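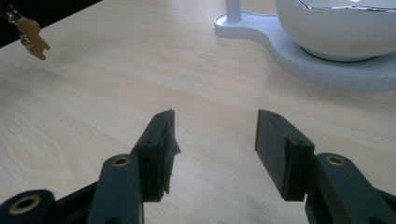
Section 11. Care of Wooden Tabletops

11.1 Scope

This section applies to all light wooden tabletops supplied with Semano worktables and installed in shared workrooms, reading rooms and meeting rooms at the Fodbridge site. It covers first preparation, daily and weekly cleaning, the treatment of marks, and the yearly inspection. Before starting any work on a surface, look at the grain and establish which way it runs, as every wiping and polishing step in this section follows it. On a pale top with long tan streaks running diagonally, and with darker knots and oval growth rings toward one side, follow the streaks and pass straight over the knots without circling them. A smooth, slightly glossy finish should be kept in that condition by light and regular care. Abrasive products will dull it.

Questions about this section should be addressed to Vimala Subramaniam, Furniture and Interiors, extension 2529.

11.2 Before First Use

1. Leave the tabletop uncovered in the room where it will be used for at least one full day before loading it. The room should be at its normal working temperature.

2. Remove any remaining transit film by hand, pulling it back slowly and low across the surface. Do not use a knife, scraper or razor blade.

3. Wipe the entire top with a clean, dry cotton cloth to remove packing dust.

4. Check the surface under the room lighting and again near a window or with a portable lamp held low to one side. Low light shows scratches and dents that are missed from above.

5. Record any damage on Form 102 and send the form to Furniture and Interiors before the table is released to users. Damage reported after release is charged to the department.

Note: Knots, growth rings, color changes and uneven streaking are natural features of the wood. They are not defects and should not be recorded on Form 102 unless the wood is open, raised or loose at that point.

11.3 Daily Cleaning

1. Clear the top. Lift all items; do not slide them.

2. Remove grit and crumbs with a soft brush or dry cloth.

3. Dampen a second cloth with clean water and wring it out until it no longer drips.

4. Wipe from one end of the table to the other, following the grain. Turn the cloth to a fresh side when it becomes soiled.

5. Dry the top at once with a third cloth, including the edges and the underside of the front lip.

Caution: Do not pour or spray water directly onto the tabletop. Water that reaches the joints can lift the finish, and this damage cannot be corrected on site.

11.4 Weekly Cleaning

Weekly cleaning is carried out on Wednesday after 6 p.m., when the rooms are closed to bookings. Staff who need a table at that time should make other arrangements with the room desk.

1. Complete steps 1 and 2 of the daily cleaning.

2. Add one capful of Poduval neutral wood soap to a bucket of lukewarm water. Do not increase the amount for heavily used tables.

3. Wash the top in sections with a well-wrung cloth, always in the direction of the grain.

4. Go over each section with a second cloth and plain water to remove soap residue. Residue leaves a cloudy film and attracts dust.

5. Dry each section before starting the next.

6. Leave the top clear for 30 minutes before replacing any equipment, paper or desk accessories.

Caution: The following must not be used on any wooden top: bleach, ammonia, glass cleaner, acetone, scouring powder, steel wool, melamine sponges, or silicone spray polish.

11.5 Treatment of Marks

Treat marks as soon as they are found. Always test the method first on an area of the underside, allow it to dry, and compare the color before continuing.

Pale rings left by cups. Place a dry, folded cotton cloth over the ring and press with the flat of the hand for one minute. If the ring is still visible the next morning, apply a small amount of Nindari surface wax with a soft cloth and rub lightly along the grain. Remove the excess after five minutes.

Ink and marker. Blot, working from the outside of the mark toward the center. Use the neutral soap solution only. Report permanent marker to Furniture and Interiors without further treatment.

Adhesive residue. Soften with a cloth dampened in warm soap solution and held in place for two minutes. Roll the residue away with a fingertip. Do not scrape.

Light scratches. Scratches that run with the grain and cannot be felt with a fingernail may be treated with surface wax. Scratches that cross the grain, or that can be felt, must be left for a qualified finisher.

Note: Two applications of wax to the same area in one month are the maximum. Further applications build up and produce a patch that shines more brightly than the wood around it.

11.6 Protection in Use

Users are responsible for the surface while the table is booked in their name. The following rules apply in all rooms.

a. Place a mat under tools, clamps, metal stands and any equipment with hard or exposed screw heads.

b. Fit felt pads under items that remain on the table for longer than one day. Replace a pad when it is worn or has picked up grit.

c. Use a cutting board for all cutting. Paper, cardboard and folded cloth do not give enough protection.

d. Use a coaster under every cup, whether or not it has a lid.

e. Do not exceed a distributed load of 100 kg on any single top.

f. Do not attach tape to the surface. Where positions must be marked, use a paper template and remove it at the end of the booking.

11.7 Yearly Inspection

The inspection takes place in November and is carried out by Ajith Murthy or a person he appoints. The table must be fully cleared by the user before the inspector arrives.

1. Confirm that the label on the underside matches the furniture register.

2. Examine the finish under low side light for dull patches, lifting and cross-grain scratches.

3. Run a dry hand over the knots and note any raised or open edges.

4. Lay a straightedge across the width at both ends and at the center. Record any visible gap.

5. Tighten the fixings beneath the top by hand only.

6. Sign and date the register.

Tops that fail at step 2 or step 4 are withdrawn from use and referred to Manikandan Pisharody for refinishing or replacement. A withdrawn top may not be returned to a room until the register has been countersigned.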